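Darnell Gallagher has run the flood warden scheme in Hultham for 7 years. The group looks after the low streets by the river, and October is when his phone starts ringing.

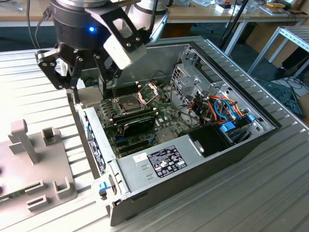
"People want sandbags the night before," he says. "By then we've normally given out all 1,000." He would like households to collect theirs early and keep them in a dry shed.

The wardens cover 13 streets, with Flatley Road the first to flood.

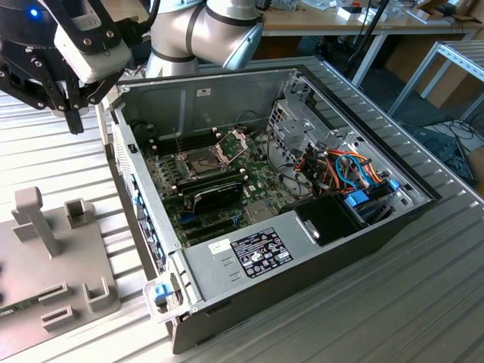 "We knock on doors there before the official warning if the brook is up," he says. Each warden carries a torch, a radio and a list of residents who need help getting out.

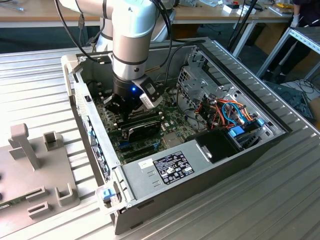 Fitzsimmons wants the lists checked twice a year, as people move and numbers change. Gallagher agrees, though he says finding the evenings is hard.

A grant of £3,000 will pay for a second pump, to be kept at the Brolto yard.
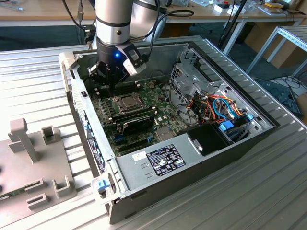
Training on it starts next month at 7 in the evening. New wardens can turn up in old boots and sign the form there.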